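Morov Teaching Kit: Hand Guiding and Remote Control for Bench Assembly
May
By Ebise Shiferaw, with Chun-yin Wu

The Morov Teaching Kit is sold to training centers and repair departments that wish to show a robot arm a task instead of writing a program for it. It consists of a clip-on guide handle for moving the arm directly, a desk-mounted remote controller, a foot pedal, and a recording program that stores the arm's motion together with the camera views. The Trisdale Technical Center purchased the kit for its computer repair bench. This review sets out the findings of the staff who used it during the spring term.

The kit was assessed on a single family of tasks: taking a part from a holder, bringing it to an opened desktop computer, and placing it in position. These tasks are familiar to every instructor in the department. They are also demanding to teach by demonstration, as the final movement is short and leaves little room for error. Over the review period the staff recorded 105 demonstrations, divided between the two teaching methods. 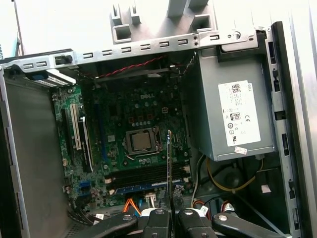
Remote control is the method most buyers will use daily, and it is where the kit is strongest. The controller moves smoothly, holds its position when released, and can be set to scale down the operator's motion near the work. The slow setting should be considered standard for any work inside a computer case. With a card held upright between the fingers and the memory slots lying close by, the operator has very little space in which to correct an angle, and a full-speed hand movement is far too large. The scaling is changed with the pedal, so both hands may stay on the controller. New operators required some practice before they could switch settings without also shifting the part.

The recording program saves motion at 100 samples per second. It displays the camera views side by side, and the operator may choose which one is largest. Haris Dumitrescu, who recorded most of the remote sessions, preferred to keep the wrist view large during the approach and the fixed view large during travel between stations. The program allows this arrangement to be saved for each task. It does not allow the change to be made by pedal, and the reviewers would welcome that option in a later version.

One matter requires caution. From the wrist view alone, depth is difficult to judge when the gripper comes close to a molded surface. Trays and fixtures with raised cells are a particular problem. Bright light on pale plastic removes most of the shading on which an operator would otherwise rely. The manual gives one short paragraph to lighting. Departments should plan to spend more time on the subject than the manual suggests.
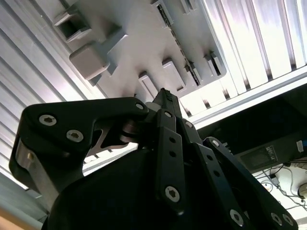 Gripper and gray plastic tray, as viewed from the wrist camera.

Hand guiding is the simpler method to learn. The operator presses the enabling switch on the guide handle, moves the arm through the task, and releases the switch at each stopping point. Instructors with no previous robot experience produced usable recordings on their first afternoon. The handle is well shaped and the switch has a clear middle position.

The limits of the method appear when the fingers must enter a confined space. The operator's forearm tends to cross the view of the fixed camera, and recordings in which this happens have to be discarded or trimmed. The handle may be mounted on either side of the wrist, which helps to a degree. The mounting screws are small and require the supplied wrench, so changing sides between tasks is not practical.

For picking up parts from holders, by contrast, hand guiding gave consistently good results. The operator can feel when a part is about to catch on the side of a slot and can ease it free. The same action through the remote controller is less certain, as the kit provides no force feedback of any kind. Buyers who need that feature should look elsewhere. 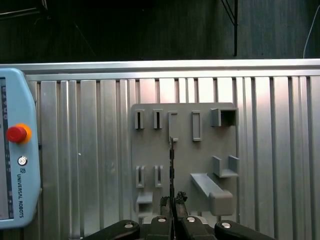

SETUP AND SAFETY

Installation took one working day and was carried out by Berhanu Wako with an electrician present for the pedal wiring. The supplied instructions are clear up to the point of camera alignment and incomplete after it. A telephone call to the supplier resolved the matter.

The kit adds no emergency stop of its own and depends on the one already fitted to the robot. At this bench the teach pendant stands upright beside the work, with its red stop button facing outward. It is recommended that every department fix a place for the pendant before the first session and keep it there. A remote operator seated at the controller will often be looking at a screen, and the position of the stop button must be known without searching. The center also requires a second person within reach of the pendant whenever hand guiding is in use.

Holders deserve the same attention. A part that sits at a slightly different angle for each demonstration produces a set of recordings that do not agree with one another. The department first used loose bins and obtained poor results. Fixed holders with a separate slot or clip for each kind of part were prepared afterward, and the sessions from that point were markedly more uniform.

QUALITY OF THE RECORDINGS

Recordings are stored by task, operator, and method. Searching is quick. Each recording may be given a grade and a written note, and notes may be corrected later by a supervisor. Gadisa Hailu reviewed the full set and asked that the following be mentioned: the playback bar jumps in large steps on long recordings, so it is hard to find the moment at which a part first touches its slot. For memory modules this moment is the one that matters most. A module that arrives pointed straight down at the slots is easily graded. One that arrives at a slight lean has to be examined closely, and the coarse playback makes this slow work.

Storage needs were higher than expected. The review set, with all camera views retained, came to roughly 400 gigabytes. The program offers a compressed format, but the reviewers found that small connectors became difficult to distinguish and returned to the full format.

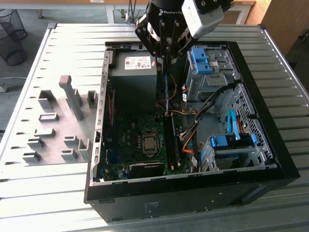

COMPARISON WITH THE CARKECK CONTROLLER

The department previously had the Carkeck desk controller on loan. The Carkeck unit is lighter and less costly, and its screen layout is easier on the eyes. It offers remote control only and cannot slow the operator's motion during a recording. For moving parts between trays the two are close in quality. For work inside a case the Morov kit is the better choice.

RECOMMENDATION

The Morov Teaching Kit is recommended for departments that intend to use both teaching methods and have a permanent bench on which to install it. Departments that share a bench, or that need to take the equipment down after each class, should consider the time involved in repeating the camera alignment. The center will continue to use the kit next term. Requests to view it in operation should be addressed to the repair department office in the Tesfamariam building.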